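# Oiling the benchtop, and everything that had to come off it
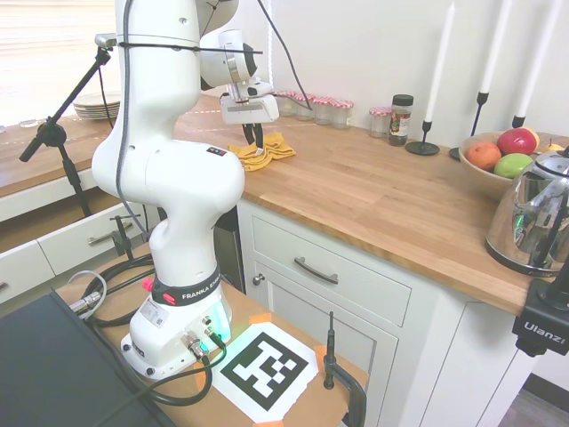

*The corner, with the jars back along the wall and the yellow cloth still out.*

I put off oiling the kitchen bench for most of the summer. It's a timber butcher-block top that goes around the corner, and by March the part nearest the sink had gone pale and a bit furry to the touch. Water had stopped beading on it months ago. I knew what needed doing, I just didn't want to clear it.

Clearing it is the real job. The oil itself takes very little time. What takes time is finding somewhere to put the things that live on the bench, and then deciding whether they deserve to come back.

I started on a Thursday after tea, with everything moved to the dining table and two trays on the floor of the hallway. The toaster went in the laundry. I wiped the top down with warm water and a drop of dish soap, dried it with an old towel, and left it overnight with the window open a crack.

The sanding was by hand. My neighbour Zhenhua Tian offered me his orbital sander and I said no, mainly to keep the dust down, with the pantry door not closing properly. I used 200 grit, folded over a cork block, always along the planks. At the sink end I went over it three times. There is a ring near the corner from a hot saucepan, and it's lighter now but still there. I could have kept going. I didn't want a dip.

Then the oil. I used the Tastano board oil, the one in the tin, which I'd bought for chopping boards and never opened. It goes on thin with a rag. I left it for 30 minutes, wiped off whatever hadn't soaked in, and did it again the next morning. The dry end drank the first coat straight away and probably needed a third. The seams between the planks went a shade darker than the rest, then evened out after a day or so.

A note on the rags: lay them out flat outside to dry before you bin them. Some oils heat up in a scrunched rag, and I'd rather not find out which ones. Mine went over the back fence rail with a peg at each end.

## What came back

I decided that if something was going back on the bench it had to be used in the kitchen most weeks, or be nice to look at. Before this there was a letter rack, a broken scale, a mug of pens and a phone charger that didn't fit anyone's phone. They've gone elsewhere, mostly into the drawer under the phone, so I can't claim much there.

The jars with the red and white gingham lids stayed. They came with Mawar Liew's marmalade in them, years ago now, and I've washed them and refilled them so many times that I think of them as mine. She would like them back, I suspect. I keep four in a row against the wall and another one off to the side, next to the dried herbs. The herb jar is taller, with a black cap, and it doesn't fit the spice rack, so it has always stood on the bench and now it does so officially.

The fruit bowl stayed too. It's a shallow wooden one and I gave it a wipe of the same oil while I had the rag in my hand. I've stopped filling it to the top. A couple of apples, an orange, something yellow, and whatever else gets bought gets eaten before it's added. When it was piled up we only ate from the top layer and the bottom went soft.

The candlesticks were the argument. Nadhirah thinks three black metal candlesticks on a kitchen bench are three things to knock over, and she does most of the weeknight cooking, so her opinion counts. I think tall white candles make that end of the room look finished. We've agreed they can stay against the wall until winter, and they don't get lit when anyone is cooking. They do have to be lifted every time I wipe behind the bowl, and I'll admit I've skipped it twice.

## Keeping it up

The mustard yellow cloth is the bench cloth now. It gets wrung out well, used, and hung over the tap. That's the plan, anyway — mostly it gets dropped in a heap wherever the last person stopped wiping. A damp cloth left overnight will mark oiled timber, and we had one grey patch already from the old blue one, over by the kettle. It came out with a light rub of the 200 grit and a dab of oil.

Other things I'm trying to stick to:

- No wet glasses straight on the timber.
- Trivet for anything off the stove. There are two, and both live beside the cooktop.
- Lemon juice and beetroot get wiped up straight away.
- A fresh coat of oil at the sink end every couple of months, and the rest when it looks dry.

Tirta Teoh asked in the comments on the last post whether I'd thought about a hard varnish so I'd never have to do this again. I have thought about it. A varnished top looks good until it chips, and then you're sanding the whole run back. With oil I can fix one patch before breakfast.

The toaster is still in the laundry. I'm making toast under the grill for now, and I haven't decided.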